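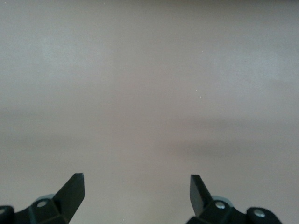 Gelldale is a set of robot arm demonstrations about the small stuff: picking up everyday items, putting them somewhere sensible, and getting back to a ready position without fuss. We recorded it to train policies that learn by copying people, and we put a lot of care into the parts of an episode that tend to get trimmed away. The wrist view is a good place to begin, with both black fingers open at the bottom and a plain grayish-beige surface filling everything above them. Views like it matter a great deal to us. A policy has to know what its own open fingers look like against a plain background, and it has to cope with soft shadows lying across the surface without deciding that one of them is a thing to grab. Even a couple of tiny pale specks can be enough to tempt an early model!

Contents of this file

What is in the release
How we collected it
Episode layout
Labels
Loading the data
Splits
Things we learned along the way
Known problems
Uses we had in mind
License and citation
Changes

What is in the release

There are 3000 episodes, all driven by a person through a leader arm. The tasks come from a list of 29, which you will find in tasks.txt with the exact wording the operators were given. Most are single moves, such as "put the sponge in the bowl" or "turn the cup upright." A smaller group chains moves together, such as opening a drawer, taking something out and closing the drawer again. Those chained ones are our favorites and also the hardest to learn from, so please don't judge your first model by them.

Every episode comes with wrist video, joint positions, the gripper opening, the commands sent to the arm, and the task sentence. There is no depth and no force sensing. We would love to have force in a later release, and the file format already leaves room for it.

How we collected it

Recording took place at two sites, Jollia and Rasside. The sites share the same arm model and the same gripper, but the rooms are lit differently and the operators developed different habits. Jollia operators tend to come straight down on an object. Rasside operators like to approach low and from the side. We noticed this halfway through and chose to leave it alone. Having both styles in the set has been really useful for our own training runs, and the site name is stored with every episode if you want to pull them apart.

An operator reads the task sentence aloud, presses the pedal to start, does the task, returns to a ready position and presses the pedal again. If something goes wrong the operator keeps going and tries to fix it. A dropped sponge that gets picked up again is a lovely piece of training data, and we asked people never to restart just because a run looked clumsy. Runs were only thrown out for lost video, a stalled arm, or a person's hand entering the work area.

Between runs the objects were moved by hand, using a printed placement card drawn from a shuffled deck. Before we had the cards, people put things back in nearly the same spot over and over without meaning to. The cards fixed that in an afternoon.

Episode layout

Each episode is a folder with these files:

wrist.mp4: the wrist camera video
state.npz: joint positions and gripper opening, with time stamps
action.npz: the commands sent to the arm, with time stamps
meta.json: task sentence, site, operator code, outcome, and notes

Time stamps in all files come from the same clock. The video and the state stream do not run at the same rate, so match them by time and not by row number. The helper script does this for you.

Gripper opening is stored as a number from 0 (closed) to 1 (fully open). Joint positions are in radians. Operator codes are random letters and can't be traced back to anyone.

Labels

The outcome field has three possible values:

done: the task sentence is true at the end of the episode
partial: some of it is true, for instance the drawer was opened but never closed
missed: none of it is true

Two people labeled every episode separately, and a third settled the ones where they disagreed. Most disagreements were over the word "in." Is a spoon in the bowl if its handle rests on the rim? We said yes. The full list of rulings is in rulings.txt, and it's a surprisingly fun read.

We also marked 254 episodes as "quiet." In these, the wrist view shows nothing but the fingers and bare surface for a long stretch, usually at the start or while the operator is moving between places. Quiet episodes are perfectly good recordings. We tagged them so that you can study how a model behaves with very little to look at, and so that anyone sampling single video frames at random knows where the plain ones come from.

Loading the data

Unpack the archive, then from the top folder run:

python tools/check.py
python tools/preview.py --episode 12

The first command confirms that all files arrived whole. The second opens one episode with the video on the left and the joint plots on the right. If the preview window comes up blank, update your video library first. That has cured it on every machine we've tried.

To get matched samples in your own code:

from gelldale import Episodes
eps = Episodes("data", site="all", outcome="done")
for sample in eps.samples(): train(sample)

Leave out the outcome setting to get everything. We suggest trying it both ways. Our models got better at recovering from a bad grasp once the partial runs went in.

Splits

The train and test lists are in the splits folder. The default split holds out whole placement cards, so a test episode never starts from a layout that was seen in training. A second split holds out one site completely. It is much tougher, and we'd be thrilled to see somebody do well on it.

Please don't make your own split by mixing single video frames. Neighboring frames are almost the same, and your scores will look far better than they are.

Things we learned along the way

Keep the fingers in view. We tried a camera angle that showed more of the surface and none of the gripper, and the models became noticeably worse at judging when to close.

Let shadows be. We spent most of June fiddling with lamps in search of perfectly even light, and the models trained on that footage fell apart as soon as the blinds moved. All of that footage has been left out.

Let new operators play first. People need some free time with the leader arm before their motions smooth out, and stacking cups is a great way to spend it.

Known problems

A few Rasside episodes begin with the gripper already moving. They carry the note "early start" in meta.json.

The reported gripper opening lags the command slightly when closing on soft things. We left it as recorded.

The video color balance is automatic, so a plain surface can lean gray in one episode and pinkish in another. Random color changes during training help a lot.

The task sentences are in English only. Translations are very welcome.

Uses we had in mind

Imitation learning, of course, along with learning to predict outcomes from video, finding the moment of contact, and pretraining vision models on close-up wrist views. The data covers one gripper and tabletop objects only. Please don't take a policy trained on it alone and run it close to people.

License and citation

The data may be used and shared for research and teaching, with credit. The tools are under the same terms. Please cite the set as "Gelldale: Tabletop Demonstrations from Two Sites, Obradović Robot Learning Group, November 2020."

Changes

Release 2: outcome labels redone with the written rulings, quiet tag added, early starts noted.
Release 1: first public version, Jollia episodes only.

Found a bad label or a broken file? Open an issue with the episode number and what you saw. Fixes go into the next release, and we're always glad to hear what people are building with this.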